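Stop tuning the grip last

Most setup sheets I get handed start with speed. Then path. Then, if there's an afternoon left, the grip. Backwards, and I've said so at Clellatbridge for 18 months.

Take the drill cell on Ambrose. One arm, one hand, one cordless drill in orange-red and black. We run it in simulation before touching the real one, plain background, no table, no fixtures.

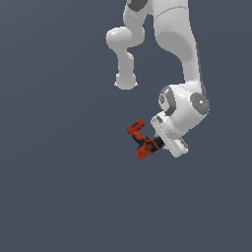 Check the hold before the path

Drill sits sideways and tilted in the hand. Fine — but write that angle down. Last June we didnt, and lost 2 days chasing a "calibration fault" that was just a different hold.

Then go in close. Fingertip view, every time. The wide view flatters everything. Up close the colors smear, orange runs into black, and you have to look at where the fingers are. One either side of the ribbed black part. That's the check.

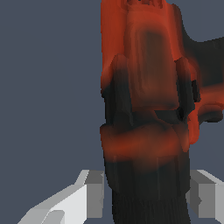 By Endang Ginting
Cell setup, Clellatbridge — Sat 10 January

Onent wants over 1000 cycles before sign-off. Good, run them. But run them after someone has looked at teh fingers, and put there initials on the sheet.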